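Clearing the big table

September 24, 2024

I have been putting off the big table for most of the summer. It had become the place where things went when they had no other place, and by the first week of September there was no room left to put down a mug. So I took everything off, covered it in brown, and started putting things back a few at a time, only keeping what I could say a use for.

The small stuff came first: the grey block with the hollow in it, the brown bottle, something to drink from, the tray and the brush with the orange handle.

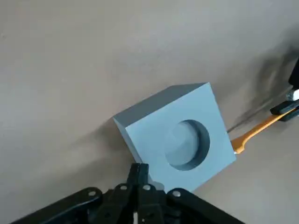
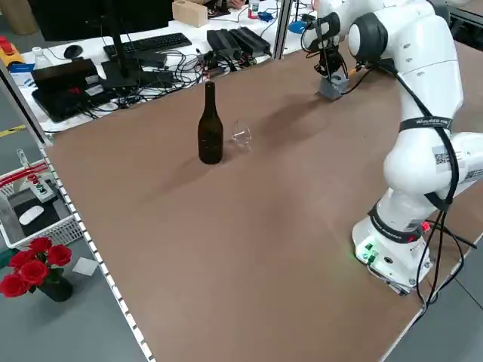
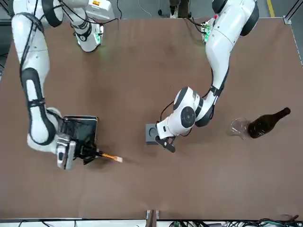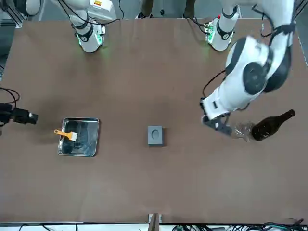

Bonditden left a comment under my last post saying that the block ought to go, as anything with one shallow hole in it is only going to collect dust and paper clips, and that a brush should hang on a hook and never lie in a tray where the bristles get pushed out of shape. I have thought about both points. I agree about the brush. I don't agree about the block.

The block stays because it is the right weight for holding down a sheet of paper and the hollow takes the small screws I would otherwise lose. I used to keep those in a saucer, and the saucer got knocked off the table twice. The block has not moved yet.

The bottle was harder to decide on. I like brown glass and I have too much of it. I went through the cupboard under the window and found 8 bottles, most of them without a stopper, and I have kept two. One is for water and one is for the thinned glue, and they will need labels before I make a mistake with them. A long neck is good for pouring and bad for cleaning. If you have the same trouble, a spoonful of uncooked rice and warm water, shaken hard, gets most of it off.

The tray is stainless and came from a catering shop that was closing down. It was meant for food but I use it for anything that sheds. Sanding, crumbs from an eraser, pencil shavings, that sort of thing. It wipes clean with a damp cloth and I wish I had bought a second one at the time. The raised rim is the useful part.

As for the brown covering, I tried an old sheet first and it dragged. Then newspaper, which left ink on my sleeves. Brown paper off a roll is better than either. I bought the 900 mm width from Skolulitz and cut it long so that it could be folded under and taped. It marks easily, but I write on it anyway – measurements mostly, and the odd phone number – and when it is full I pull it off and put down another. A roll should see me through until spring.

What I have not sorted out is the cables. There is a box of them and I know what 6 of them are for. The rest are going into a bag with the date on it, and if I haven't opened the bag in a year it can go to the recycling point. I did this once before with kitchen gadgets and only went back for the garlic press.

The old Hellström shelf is next. It is too deep, so things get pushed to the back and stay there. I may cut it down by 100 mm, which would also let the door open properly. I need to look at how the brackets are fixed before I start.

I have put in a hook for the brush, on the end of the shelf for now. It will have to move when the shelf gets cut.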